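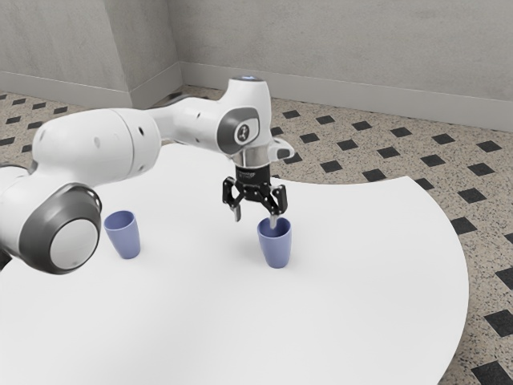 Features > Technology

News Features Reviews Subscribe

I was eating a cheese roll at Kestbridge one Monday when Thabiso Naidoo put his head in his hands. His robot arm had a simple job in simulation: pick up a blue cup and put it inside the other one. It had done this 243 times out of 300 and everybody was rather pleased (cake had been mentioned!). Then he looked properly at the other 57.

In 40 of them the software had logged a firm grip with no cup between the fingers at all. The arm then carried nothing across the table, very carefully, and let go of it. It's quite funny on a screen. It's less funny when you remember that the same code was due to run on a real arm in Drimcombe, next to people.

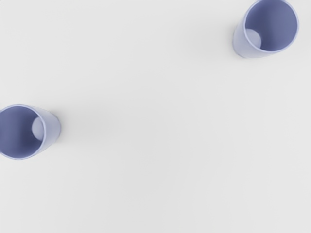
Wakana Sekiguchi wasn't laughing either, and told me that a robot which drops things worries her far less than one that's sure it hasn't.

The trouble came down to a single line. The program checked that the fingers had been told to close, and never asked how far they'd got. Thabiso found it after five cups of tea, by my count, and a good deal of muttering.
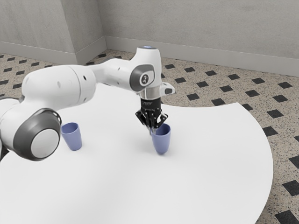
He's since added a check on the finger gap, and the arm now stops dead if the number looks wrong. Drimcombe has been put back to November while they run all 300 again.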